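Ticket: Donation page taking gifts but not sending receipts
Opened by: Rhonda Grewal
Assigned to: Noemi Pruitt
Status: Open, waiting on Mustora

Hi Noemi, me again! The donation form for the footbridge fund is acting up and I'm hoping you can take a look before the next newsletter goes out. People fill it in, the card goes through, they get the thank-you screen, and then no receipt. Keisha Hutchins gave $200 and wrote to me the next morning asking if we got it. We did — I can see it in the Mustora account — but her email never came.

What I've tried so far: logged out and back in, switched browsers, and made a $10 test gift with my own card. Same thing, no receipt. I looked in spam too. Then I used my work address and that one came through in a minute or so, which really threw me. 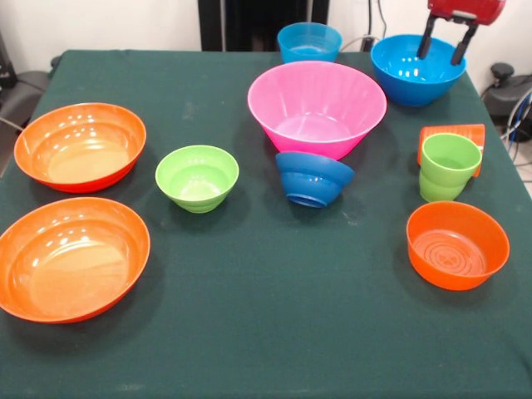 I went back through the list of donors and wrote to everyone who gave since we changed the form (the new one with the matching gift box on it). Of the people who answered, 9 had no receipt and 3 did. Nahom Woldegiorgis got his fine, and he used the old link from February, so maybe that's a clue?

Update from Noemi: Thanks, the old link helps a lot. The new form sends from our own address and the old one sends from Mustora's. I think the mail records were never set up for ours. Can you tell me who has the login for the domain?

Rhonda again: That would be Hiwot Gashaw, she set it all up with Cetik when we got the website. I've left her a message. In the meantime I switched the button on the home page back to the old link, and my second test receipt showed up right away. Yay! The matching gift box is missing on that one though, so the Zolovum match isn't being tagged and I'm marking those by hand.

Still to do: get the login from Hiwot, fix the records, and resend the missing receipts. Is there a way to resend them all at once or do I have to open each gift?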